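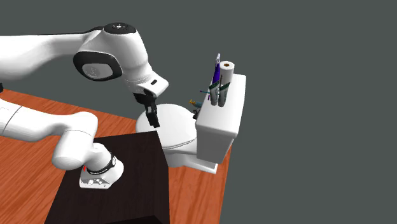 **Figure 3.** A bathroom setup in the simulator, with the arm on its pedestal and the gripper lowered toward the toilet. Small items stand on top of the tank.

## 4. Gathering the Demonstrations

We would like to spend a fair amount of space on how the examples were gathered, more than papers of this kind usually allow, and we hope the reader will bear with us. When we first began to build Tallonero, our collection of household demonstrations, we read a good many papers in which the learning method got nine pages and the data got a paragraph, and we found ourselves wishing again and again that we could have looked over the authors' shoulders while they worked. Most of what we now believe about teaching an arm to handle bathroom and kitchen objects came to us while collecting, long before we had trained anything. The bathroom group in particular taught us to think about clutter. In the setup of Figure 3 the toilet tank serves as a crowded little shelf, with a paper towel roll, a tall purple bottle, a couple of tubes and a toothbrush sharing a very small surface, and the fingers have to work close to all of them when the lid or the rim is the real target. A demonstrator who is thinking only about the lid will happily sweep a forearm link through the bottle, and a policy trained on such carelessness will learn to do the same.

### 4.1 Scenes and tasks

Tallonero holds 755 accepted demonstrations, spread over two groups of scenes that we call the Hidthorpe set and the Flundomcombe set. The names come from the two sites where the demonstrators sat, and they have stuck, even though every scene lives in the same simulator and could in principle be opened from either place. Hidthorpe took the bathroom scenes and Flundomcombe took the kitchen scenes. We had meant to swap halfway through, so that each site would try its hand at both, but the demonstrators had by then grown so comfortable with their own objects that we let the plan go. We come back to this in Section 4.5, because it does leave a mark on the data.

Every task is written down as one short sentence in plain words, such as "lift the lid" or "pick up the bottle and set it down on the table." We tried longer instructions early on, with details about which side to approach from and how far to open the fingers, and the results were stiff and strangely alike. People followed the words instead of looking at the object. Once we cut the instructions down, the demonstrations became more varied and, to our eyes, a good deal more natural.

The placement of objects changes from one episode to the next. The large fixture in a scene may be turned and shifted a little with respect to the arm, and the small items are scattered over whatever surface the scene gives them. We reject a layout before anyone sees it if two objects overlap or if the target cannot be reached from the arm's resting pose. We do not reject layouts that are merely awkward. A tube standing right up against its neighbor is a nuisance to grasp, but homes are full of such nuisances, and we wanted them in.

### 4.2 The recording tool

All of the demonstrations were recorded with Oral, a small program we wrote for the purpose and have been patching ever since. The name goes back to the first version, in which the demonstrator spoke a note aloud at the start and end of each attempt — a habit we kept, and one we have come to value more than we expected. The spoken notes are transcribed and stored next to the motion. Some are no more than "fine" or "again, please," while others run on for several sentences about why a certain approach felt wrong, and these longer ones were a great help to us when we sat down to sort the attempts.

The demonstrator steers the gripper with a hand-held controller and watches the scene on a regular monitor. We store the joint positions, the opening of the fingers, the pose of every object, and the rendered views. Contact forces are stored too, though we would ask readers to treat them with some caution, as they depend heavily on the settings of the simulator and we changed those settings once, in October, after noticing that light objects were bouncing off the fingers in a way no real toothbrush would. Attempts made before the change were replayed under the new settings. Where the replay no longer completed the task, we threw the attempt out and asked for a fresh one.

The viewpoint deserves a word of its own. Our first camera placement looked down from behind the arm, which seemed the obvious choice, as it is roughly what a person standing at the base would see. In practice the upper link hid the fingers at precisely the moment they mattered most. We moved the main view out to the side, so that the arm and the fixture both stay visible through most of a reach, and added a second, closer view that the demonstrator can bring up with a button. The side view makes depth harder to judge, and nearly everyone overshot in their first few sessions. They got used to it.

### 4.3 Teaching the demonstrators

We had supposed that a short written guide would be enough to get a new demonstrator going, and we were wrong about that. Reading about the controller turned out to be a poor stand-in for holding it. After a slow first week we settled on a practice period of 70 attempts for each person, none of which are counted in the collection. The early practice scenes contain a single object on a bare table. The later ones bring in a fixture, then the small items, and finally the full clutter of the scenes used for recording.

During practice we asked people to keep three things in mind: approach slowly over the last stretch, look at the arm's elbow as well as its fingers, and stop if something falls. The second was by far the hardest. It is easy to forget that there is a long arm trailing behind the gripper one is steering, and a beautifully aimed grasp is of little use if the upper link knocks into the tank on the way there. We ended up adding a soft tone to Oral that sounds when any link other than the fingers comes near an object. Some demonstrators loved it and some switched it off, and we let them choose.

### 4.4 Sorting and keeping

Each attempt was watched in full by one of us before it was accepted. We know that this does not scale, and we did it anyway, partly out of stubbornness and partly because the automatic checks kept letting through attempts that met the letter of the task while missing its sense. A lid can be raised by dragging the whole fixture against the arm. A bottle can be "picked up" for an instant and flung. Both count as success if one tests only the final pose of the object or its greatest height.

We kept an attempt if the task was completed, if no item outside the task was knocked over, and if the motion was one that we would be content to see a real arm repeat. The last condition is a matter of taste, and we say so openly. Where we were unsure, we listened to the spoken note, and if the demonstrator had been unhappy with the attempt we set it aside.

The attempts that we set aside were not deleted. A further 218 of them, all complete recordings with a spoken note and a written reason for the rejection, are stored in a folder of their own. We do not train on them in this paper. We did find them useful as a sort of mirror: when a trained policy fails, its failure can often be matched to a rejected attempt, and the demonstrator's own words about what went wrong then give us a place to start looking.

For the experiments in Section 5 we train on 600 of the accepted demonstrations and hold back the rest. The split is made by layout, so that no arrangement of objects is found on both sides of it.

### 4.5 What we would do differently

The two sites drifted apart in their habits. Demonstrators at Hidthorpe, working in tight quarters above tanks and basins, came to favor steep approaches from overhead, with the fingers pointing down and only slightly apart. Those at Flundomcombe had more open counter to work with and tended to come in low and from the side. Neither habit is wrong, but a policy trained on the whole of Tallonero picks up the link between the room and the style, and it will reach for a bottle from overhead in a bathroom even when the side is perfectly clear. Swapping the sites as we had first planned would have softened this. We would urge anyone starting a similar collection to make the swap early, before people have settled in.

We would also vary the surfaces more. Our tables and backgrounds are plain, which kept the rendering quick and the sessions pleasant, and we suspect we have paid for it in the tests with new surroundings that are reported in Section 5.3. Changing the colors after the fact is simple enough, as the motions can be replayed under any texture, and we have begun to do this for the bathroom scenes.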